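From: Jhair Rivadeneyra
To: vuvis-users
Subject: Re: [vuvis-users] battery drain after the August update

Marleny Cáceres wrote:
> Since the August update my Vuvis goes from full to 30 percent by lunch.
> Before that it lasted me all day and then some. I have turned off
> location and the always-on clock, no change. Orlando has the same phone,
> same update, and his is fine. Is it the battery or the software? I'd
> like to know before I pay for a new one.
> Marleny

Marleny, quick one between meetings, sorry if it's choppy.

Probably software. Mine did the same thing. Look in Settings, Battery, then the "since last full charge" view, not the daily one. The daily one hides the modem under System, no idea why. If mobile network is sitting near the top you have what Heriberto and I had. Phone keeps hunting for a 5G cell it can't hold on to. Orlando is on the other carrier isn't he? Would explain a lot.

What worked for me:

Set preferred network to LTE only. Restart. Leave it a full day, don't judge it after an hour. I went from dead by 2 pm to 9 pm with some left.

If that doesn't help, reset network settings. You'll lose saved wifi passwords so write them down frist.

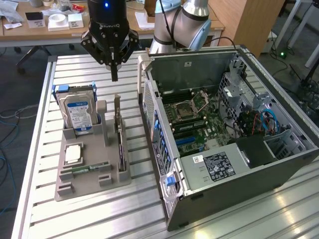

Don't bother with the factory reset that support pushes. Heriberto did it, lost a whole evening putting his apps back, and the drain was there again next morning. Same with the "battery optimizer" apps -- junk, all of them, and one was keeping the phone awake by itself.

As for the battery, check the health number before you spend anything. It's under About phone, Battery information. Mine says 90 and I've had it since launch. If yours is well down from that then ok, maybe it is both. Mercedes had hers swapped at the Chambi counter in Nornville and was happy with it, but I dont know what they charge now. Ask her, she's on the list.

One more thing, the Braltemine keyboard. The version from right after the update was syncing its dictionary non-stop. If you use it, update it or turn off cloud sync. Easy to miss, shows up as a tiny percent but it stops the phone from sleeping.

Post the top few lines of your battery screen if none of this does it. Numbers as text please, the list strips attachments.

Got to run --

Jhair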